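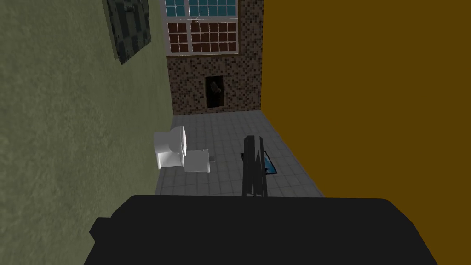 Wie bringt man einem Greifarm bei, was er tun soll, wenn man es ihm nicht erklären kann? Man macht es ihm vor, am Handregler, wieder und wieder, und er behält die Bewegungen.

So stand es im Einweisungsblatt von Sillex. Sulastri Rondonuwu hatte es am ersten Tag gelesen, am zweiten zusammengefaltet und unter das wackelnde Tischbein geschoben. Seitdem wackelte der Tisch weniger.

Halb sieben. Kaffee. Regler an, Brille auf, Brille wieder ab, weil das Haargummi drückte. Noch mal. Dann stand sie drin.

Das Badezimmer. Grüne Wand links, senfbraune Wand rechts, graue Fliesen. Die Toilette, die aussah wie aus Seife geschnitten. Hinten das Fenster mit den roten Scheiben, darunter die kleine Nische und darin die dunkle Gestalt. Keiner im Team wusste, wer die da hingestellt hatte. Laryea meinte, ein Heiliger. Beramano meinte, ein Fehler in der Datei.

Sulastri nannte sie die Tante.

«Morgen, Tante», sagte sie und schob den Greifer nach vorn.

Auf dem Boden lag das blaue Ding. Matte oder Tablett, in der Aufgabenliste hieß es mal so, mal so. Aufgabe: anfahren, an der Kante fassen, anheben, neben die Toilette legen. Loslassen. Zurück auf Anfang. 300 Durchgänge bis Freitag. Sie hatte 141.

Das Problem war die Kante. Von vorn verdeckte der Finger genau das, was man sehen musste. Man fuhr blind die letzten Zentimeter. Man brauchte ein Gefühl dafür, und ein Gefühl war in den Reglern nicht vorgesehen, die brummten nur, wenn man irgendwo anstieß.

Durchgang 142. Anfahren. Zu steil. Brummen.

Verworfen.

Noch mal. Anfahren, Handgelenk leicht drehen, so wie man unter eine Teppichecke greift, wenn man vermutet, dass da was drunter liegt. Kante. Anheben. Rüber. Ablegen.

«Gut», sagte Laryea im Kopfhörer. «Aber du zögerst.»

«Wo?»

«Vor dem Greifen. Immer. Du bleibst kurz stehen. Der lernt das mit.»

Sie wusste, dass er recht hatte, und ärgerte sich drei Durchgänge lang. Der Ärger war in den Bewegungen drin, sie merkte es selber, zu schnell, zu eckig. Lernt er das auch mit? Wahrscheinlich. Sie löschte alle drei.

Mittags Reis aus der Dose, im Stehen. Ihre Mutter rief an, wollte wissen, was genau das jetzt für eine Arbeit sei.

«Ich zeig einem Arm, wie man was aufhebt.»

«Was denn für einem Arm?»

«Einem im Computer, Mama.»

Pause. Im Hintergrund lief Wasser.

«Und wozu muss der das können, wenn er im Computer ist?»

«Später kommt er in einen echten.»

«Wie eine Seele», sagte ihre Mutter, und dann, ohne Übergang, dass die Waschmaschine von Tante Nel wieder auslaufe und man diese Gummis heute nirgends mehr bekomme.

Weiter. 150. 160. Irgendwann hörte sie auf, auf den Finger zu schauen. Sie schaute auf die Fugen im Boden. Die liefen schräg nach hinten weg, und wenn man sich an einer davon entlangschob, kam man von selbst richtig an. Darauf hätte sie am Montag kommen können. Das Zögern ging davon nicht weg, aber es wurde kürzer, ein Atemzug, dann ein halber.

Als Kind hatte sie ihrem Grossvater beim Netzeflicken zugesehen. Er erklärte nichts. Er nahm ihre Hand, legte seine drum herum und machte den Knoten, acht mal, zehn mal, bis ihre Finger es ohne ihn taten. Vor jedem Knoten hatte er kurz innegehalten. Sie hatte immer gedacht, das gehöre dazu. Erst Jahre später, er war schon tot, sagte jemand am Küchentisch, er habe halt schlechte Augen gehabt und die Schlaufe suchen müssen.

Sie machte den Knoten heute noch mit der Pause.

Kurz nach vier schaltete Beramano die Strecke um. Probelauf. Pemoter, so hieß der Arm intern, durfte mit dem, was er hatte, allein ran. Sulastri legte die Regler auf den Tisch und behielt die Brille auf. Komisches Gefühl, die Hände leer und der Greifer vor einem bewegt sich trotzdem.

Erster Versuch. Zu weit links. Er stieß gegen die Toilette und schob sich daran entlang wie ein Betrunkener am Geländer.

Zweiter Versuch. Kante, angehoben, fallen gelassen.

«Der ist müde», sagte sie.

«Der hat zu wenig Daten», sagte Beramano.

Dritter. Nichts, er fuhr gar nicht los.

Beim vierten kam er schön an. Ruhig, flach, die Fuge entlang. Und vor der Kante blieb er stehen. Einen halben Atemzug. Eine winzige Drehung im Handgelenk, Teppichecke. Dann griff er zu, hob an, trug rüber, legte ab.

Keiner sagte was im Kopfhörer.

«Das Zögern», sagte Laryea dann. «Siehst du? Hab ich doch gesagt. Das müssen wir rausschneiden, das kostet pro Griff fast eine Sekunde.»

«Ja», sagte Sulastri.

«Machst du morgen die 300 voll? Ohne Pause vor der Kante, wenns geht. Ich markier dir die alten.»

«Welche alten?»

«Alle mit Zögern. Also eigentlich alle.»

Sie sah dem Greifer zu, wie er zurückfuhr auf Anfang, schwarz und breit, der eine Finger senkrecht vor dem Blau. Er hatte die Hand von ihr und sie hatte sie von einem, der schlecht sah, und das ließ sich bei Sillex in kein Feld eintragen. Es gab ein Feld für Bemerkungen. Vierzig Zeichen.

«Lass mir die letzten acht», sagte sie.

«Wofür?»

«Nur so. Auf meinen Ordner.»

Er seufzte, aber sie hörte ihn tippen – Laryea tippte laut, mit zwei Fingern. Dann war die Datei da. Sie gab ihr keinen richtigen Namen, nur Opa und eine Nummer, vertippte sich und lies es so stehen.

«Bis morgen, Tante», sagte sie und nahm die Brille ab. Draußen regnete es, der Bus war schon weg. Sie ging zu Fuß, die rechte Hand in der Jackentasche, und machte da drin den Knoten.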